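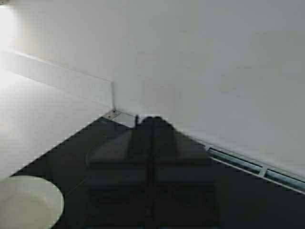 Visit to the Rimard paint works, November

Eight of us from the decorators' evening class went to Rimard's open day. The works is on the Shabalala estate, a ten-minute walk from the bus station, and we were signed in by half past nine.

Thabiso Visser took our group round. He started in the raw materials store, where the chalk and pigment come in on pallets, and then went up a steel stair to the mixing floor. There are 4 mixing vessels. The largest was running a batch of Wivach, their trade matt, and it was too loud to hear much. He repeated most of it in the corridor afterwards.

The tinting room was the best part. Rimard keeps 31 whites on its card and Thabiso had us try to sort a handful of them by eye. I put two in the wrong order. He said the lamps matter more than people think, and that a white chosen in a shop often looks blue or grey once it is on a wall at home.

After that we saw the filling line and the test area, where painted panels are scrubbed and checked for wear. 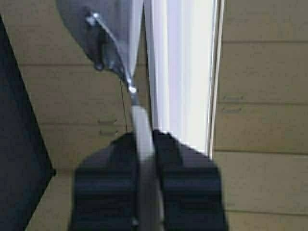
Curved metal fixture, brushed finish.

Lunch was sandwiches in the canteen. Vusumuzi Ngubane from the sales office gave a short talk on Akura, the new primer, and answered questions on drying times in cold houses. He was fair about its limits and would not recommend it over old gloss without sanding first.

The shop sells ends of batches at a discount. I bought a tin of off-white for the back bedroom. The tour has 105 steps in all, according to the leaflet, and there is no lift to the mixing floor. Parking is free but fills up by ten.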